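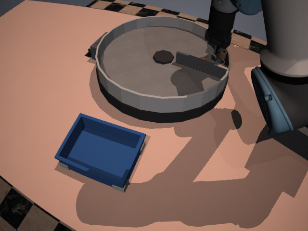

Chun-hung Tang's reply to my April post was that the simulated cell had been telling us about the fault for weeks, and that we had chosen to read it as noise in the physics settings. I have considered that remark at some length, and I believe it to be correct. The following account sets out what went wrong and what has been changed.

Posted in April, mid-afternoon
By the author of the Tuline notes

Readers of these notes will be aware that the Tuline cell sorts small parts from a rotary tray into a bin. The tray turns, the divider sweeps the parts round to the picking side, the gripper descends and takes one part at a time. All motion programs are first run in simulation and are released to the real cell only when they have passed. The simulation is built on Kukora and the release checks are written in Salteo. Both were in use before I took over responsibility for the cell, and neither is in itself to blame.

The failure took place during a supervised run of the new picking program. The program had been asked to take a part standing close to the tray wall, with the divider at its other side. The gripper went down at the correct place. The tray then began to turn while the fingers were still below the height of the rim. The divider was driven against the fingers, the arm registered the extra load and stopped, and the tray motor continued to push until its own limit was reached. One finger was bent and the divider was pulled away from its fixing at the hub. The guard door was closed throughout and no person was inside the cell. It should nevertheless be recorded as a safety matter, as the tray moved when the operator at the panel had every reason to think that it would not.

The direct cause was a matter of signals. The tray is permitted to turn when the arm reports that it is clear. In the old program, "clear" was sent when the gripper had risen above the rim. In the new program it was sent when the command to rise had been issued. The difference is a fraction of a second in most picks. Where a part is held between the wall and the divider, the rise is made slowly in order to avoid dragging its neighbours, and the difference becomes long enough to matter.

It would be fair to ask why the simulation did not stop this. In a sense it did. Of 17 trial runs carried out before release, 8 showed a brief contact between the finger and the divider. The check in Salteo was set to ignore contacts below a certain duration, a setting introduced to suppress false reports caused by parts rattling against one another. It made no distinction between a part touching a part and a finger touching the tray. The contacts were written to the log and passed over. I signed the release, and the responsibility for that is mine.

A second weakness was found during the review. In the simulated cell the divider was treated as fixed to the tray with unlimited strength, and the tray drive as having no load limit. The finger could not bend and the divider could not come away. A collision therefore appeared in the log as a small number beside a time stamp, and the run went on to finish and was marked as passed.

The following changes are now in force. The "clear" signal is taken from the measured height of the gripper, and must be held before the tray is released. Any contact between the gripper and the tray, its wall or its divider fails the run, whatever its duration. The arm and the tray now share one stop, so that a halt in either halts both. The panel shows a warning before the tray turns. Parts standing against the wall are left until the tray has been moved on and they can be approached with more room.

The revised program has been put through 16 runs in simulation without contact. It has not yet been run on the real cell. The replacement finger has arrived, but the divider is being made again by Chidiac with a stronger fixing, and I do not intend to use the old one in the meantime.

Mr Tang also asked whether the earlier logs would be read again for the same pattern. They will be. I have so far gone through those for two older programs and found one contact that ought to have been looked into at the time. It concerned the edge of the bin and led to no damage. The remaining logs will be dealt with before the cell is returned to use, and any further findings will be posted on this page.

Related posts
Tuline: setting speeds for the rotary tray
What our Kukora model leaves out
Reading Salteo logs without losing the day
Gripper fingers, wear and replacement

Contact | Copyright the author, all rights reserved | Back to top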